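Unit 6 handout: drainage and drying of ware after washing

Revised Nov 7, 2025. Replaces the July version. Section 6.4 has new numbering; the problem set is unchanged.

## 6.1 Terms

**Ware** means plates, bowls, cups and trays. Utensils are covered in Unit 7.

**Carryover** is the mass of water left on a piece when it leaves the final rinse. It is given in grams per piece, or in grams per square meter when pieces of different sizes are compared.

**Drain time** is counted from the end of the rinse to the point where no drop falls for 30 seconds. A piece that has finished draining still holds a film and must evaporate dry.

**Contact angle** is the angle between the edge of a drop and the surface it sits on, measured through the water. Low angles give a film. High angles give beads.

## 6.2 Where the water goes

Water leaves a rinsed plate by two routes: it runs off under gravity, and it evaporates. Runoff dominates in the first minute. After that the film is thin enough that viscosity holds it back, and evaporation does most of the remaining work.

For a flat surface tilted at angle θ from the horizontal, the thickness h of a draining film at distance x from the upper edge and time t is approximately

 h = sqrt( (μ x) / (ρ g t sin θ) )

where μ is viscosity, ρ is density and g is 9.81 m/s². The film is thickest at the lower edge. Doubling the time reduces thickness by a factor of 1.41, so long drain times bring small gains.

The formula assumes a clean surface that wets fully. Grease breaks the film into beads, and the formula no longer applies.

## 6.3 Effect of temperature

Hot rinse water helps in two ways. Viscosity falls as temperature rises, and the plate stores heat that later drives evaporation. Thick ceramic stores more heat than thin plastic of the same diameter. Take a 610 g ceramic plate with a specific heat of 0.8 J/g·K that cools by 39 K:

 Q = 610 × 0.8 × 39 = 19,032 J

At 2,400 J per gram of water evaporated, that is enough for 7.9 g in the ideal case. A good part of the heat is lost to the air and the rack, so the real amount is lower. Plastic trays often come out of the same cycle with water still on them.

## 6.4 Position and spacing

1. Set plates close to vertical. Below 45 degrees, water collects inside the rim.
2. Leave a gap wide enough that water cannot bridge between neighboring plates.
3. Turn cups upside down at a slant. A level foot ring holds a pool.
4. Keep the rack above its own drip water.
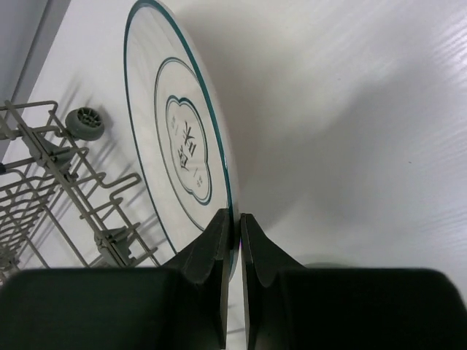 Spacing matters more than most students expect. Two plates that touch hold water by capillary action along the contact line, and air does not reach it. In the Penonlow exercise, treat each touching pair as a single piece with no evaporation on the inner faces.

## 6.5 Towels

A towel removes the film quickly but can move soil and bacteria from one piece to the next. Air drying is the standard method in this course.

## 6.6 Problems

1. Find h at x = 0.25 m, t = 60 s, θ = 80°, for water at 20 °C. Repeat for 60 °C.
2. A kitchen washes 3965 pieces a week with a mean carryover of 11 g. Find the total water left to drain or evaporate, in kilograms.
3. Repeat the heat calculation in 6.3 for a plastic tray of equal mass. Use 1.7 J/g·K. Then explain why a real tray, which is much lighter, gives a lower result.

Show units at every step. Reading for Unit 7: the Kendau notes, sections 1 and 2.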